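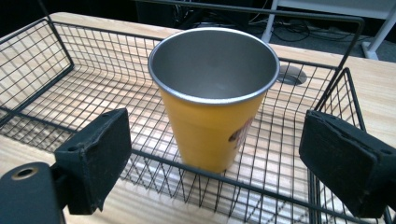 Yellow cup in the wire basket, seen from the hand-held gripper, jaws open.

June - handheld gripper notes, Stimen pads against Flarner pads
3 min read

Carrying on from the last entry, because I ran out of page and then ran out of afternoon. The question is still which pads we keep on the handhelds before the Bader arm comes back and we have to commit to one set of fingers for everything. I've been leaning toward the Stimen ones for weeks, mostly out of fondness I think, so I made myself write down what bothers me about them too.

They're boxy. On a tapered cup a flat pad only really touches along a narrow strip, and if you come in a bit low the cup wants to ride up out of your grip. The Flarner pads have more give and are kinder to a sloppy approach, but they drag on the basket wire every time you go near a wall, and I do get tired of backing out and starting again. Spacing matters more than I'd allowed for. Going in with the cup nearer one finger than the other is fine on a bare table and a nuisance inside a basket, where you haven't much room to shuffle over.

The wrist camera does well down in there, by the way. Exposure is still fixed at 412 and I wouldn't touch it, even with those lovely hard mesh shadows all over the place.
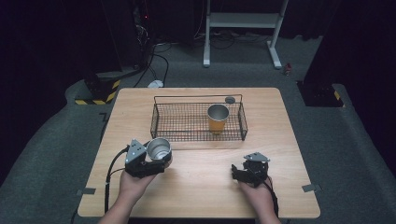
The trigger springs are the other thing I wanted to get down while I remember. The left one is stiffer than the right and after a long session my hand knows all about it, so whoever picks up the pair next, please swap sides now and then and tell me if you feel it as well. It's worst on a tilted hold, like the silver cup in the left gripper with its mouth turned up to the right, where you can't relax your squeeze at all without the cup starting to roll. The cables run down past the wrists and I'd still like them clipped further back.

Logger is at 2,671 in the Pandey folder, and I've left the rate at 600. To do: new spring, cable clips, and another go with the Flarner pads trimmed at the corners.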